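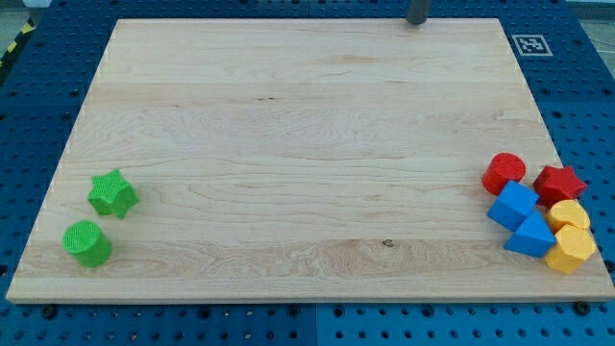 How often should an edge-glued maple board be oiled?

Every 4 months in a heated shop, and once more in July if the air has been dry.

Board Gallery, Hurkstead Workshop
Updated April 10, 2019

This page covers the maple work boards glued up by Jeferson Seixas. Finish and layout notes are by Nivaldo Cavalcanti.

Maple board, pale finish. Strips run the long way, with the glue seams left visible. Color ranges from cream to honey with faint darker streaks.

Small dark knot, right of center. Figure swirls around it. The knot was kept because it is sound. Sanded to 300 grit, no filler.

Blue perforated tabletop underneath. The board lies flat on it, with rows of holes showing on all sides.

Green star and green cylinder, left side. Both have a textured top face. The star has five rounded points.

Boards from the Stirnitz batch will be added when the finish has cured. Requests for cut sizes go to the Hurkstead front desk.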